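Kirnach Hand Gripper Pair, Set-up Guide
Section 7: Gripping Soft Packages

Soft packages bend, slide and sulk. Please finish Section 2 (Pairing the Grippers) before you start. The bag will know if you haven't.

1. Set a tray on a flat table and put your packages in it.

2. Squeeze each handle fully and let go. The fingers should meet evenly. If one arrives late, see Loose Linkages.

3. Bring the first gripper in and close it on an edge or a fold. Flat, tight film gives the jaws nothing to hold, however hard you squeeze.

4. Bring in the second gripper. Leave enough space between the two for the linkage arms to swing open.

5. Lift slowly. Pause at the top for a count of 2 before moving sideways.

Note: The Sturkeo rubber pads sold as an extra do help with glossy film. They also pick up every crumb in the building. Wipe them down after 18 lifts.

CAUTION: Do not lift more than 300 grams per gripper. The arms will bend before they complain.

CAUTION: Keep loose fingers away from the pivots. The pivots have no opinion about what they pinch.

Blue snack bags in the jaws: 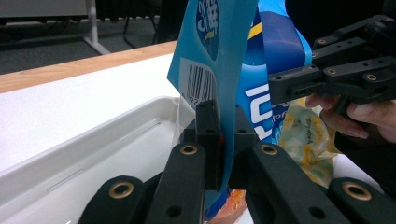
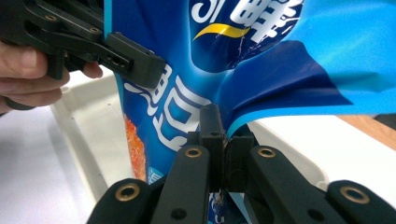
6. To release, lower the package until it rests on the tray, then open one gripper at a time. Opening both at once is called dropping it.

7. Hang the grippers on the Kastider stand with the jaws open. Stored closed, the springs get tired and so will you.

Guide revised 27/09/2026.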